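**Re: household chores by machine – are we there yet?**

**mharries** – 2018-03-30
Opening drawers is the benchmark Sokard keeps quoting. 200 simulated runs, bar handles only. Wrist view, nothing in the fingers:

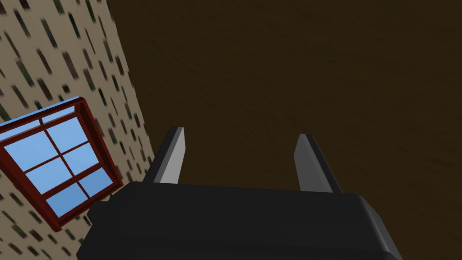

*Sim, wrist view. Gripper open, window at left.*

**bao_to**
A long bar is the easy case. Show me a recessed pull. I wouldn't pay 1000 dollars for a thing that only does bars.

**berhanu_w**
Disagree. With two units side by side, the handle ends face each other across the seam. Aim at the seam and you grab nothing.

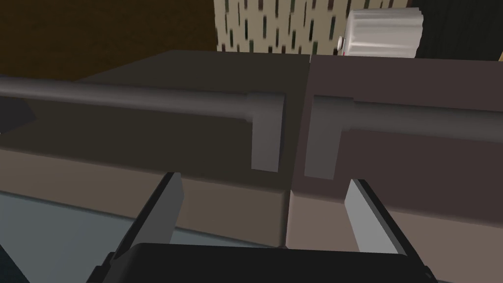
## Page 2

**hieubui**
Grasping is solved. The pull isn't. Our Orilik arm stalls on sticky runners at the shop, 7 times last October.

**mharries**
Stalls from friction or from a bad pull angle? Different fixes. For the angle, look at how the bar is held off the front by square posts.

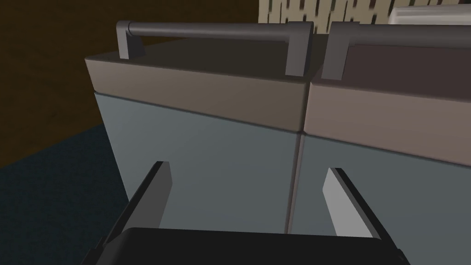

Source: Mererid Harries, sim render

**bao_to**
Fine, but a render has no swollen wood or crumbs in the track. My vote is still "not yet".

**hieubui**
Angle, I think. Will log the wrist force and post it.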